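Sun 15 August

I got the scope mounted on the rifle this week, finally. It had been sitting in its box since I brought it home, partly because I didn't have the right torque driver and partly because the first set of rings I ordered were too low. The objective bell touched the barrel. I could slide a sheet of paper under it if I pushed, and that is not enough room.

The rifle is a plain bolt action in .308 with a heavy barrel and a synthetic stock. I bought it used from the shop in Rullbridge. The previous owner had put 2217 rounds through it, according to the little notebook that came in the case, and he had written down every one of them. I like that kind of seller. The throat looks fine to me and the bolt is smooth. The stock has a long scratch on the left side that I don't plan to do anything with.

The new rings are Rantala, medium height, steel. They cost more than I wanted to pay. The base is a one-piece rail that was already on the rifle, so I took it off, cleaned the old thread locker out of the holes, and put it back on with fresh screws. One of the old screws was barely finger tight, which makes me wonder how he shot the groups he wrote down in that notebook.

For the scope itself I went with an Eltora fixed ten power. I have had variable scopes on my other rifles and I never touch the ring once I'm on the bench. A fixed one is lighter and there is less inside it to go wrong. The reticle is a simple mil cross with no tree of dots under it. The turrets are a bit mushy, and I would not want to count clicks with gloves on, but they come back to the same place.
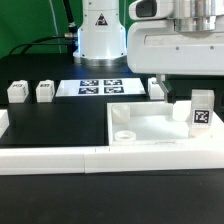
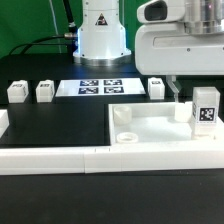

Leveling took me most of an evening. I clamped the rifle in the vise, put one small level on the rail and hung a plumb line on the far wall of the garage, then turned the tube until the vertical wire matched the string. Then I tightened the ring caps a little at a time, switching sides, and of course the scope rolled slightly to the right as the screws came up. I loosened everything and started again with it turned a hair to the left. The third try was good.

I bore sighted it by pulling the bolt and looking down the barrel at a neighbor's chimney bolt cover. That got me close enough that the first shot at 50 yards landed on paper, low and left. Two corrections later it was in the black. I moved out to 100 and shot slowly for the rest of the morning, 33 rounds in all, with time between strings to let the barrel cool.

The rifle likes the heavier bullets better. The cheap 147 grain stuff opened up to a couple of inches and wandered. The 168 grain Clornar match load was a lot tighter, and my best five were a ragged hole with one shot sitting just outside it. I'm going to blame myself for that one. I was holding my breath too long and I could see the wire bouncing with my pulse.

The trigger is next. It breaks clean but it is heavier than I'm used to, and there is an adjustment screw under a blob of factory sealant that I haven't decided whether to touch. I may shoot it as it is for a while first. I also need a cheek riser, as my head floats above the comb with these rings and I end up resting on my jaw. Foam and tape will do for now.

I also ordered another box of the 168s.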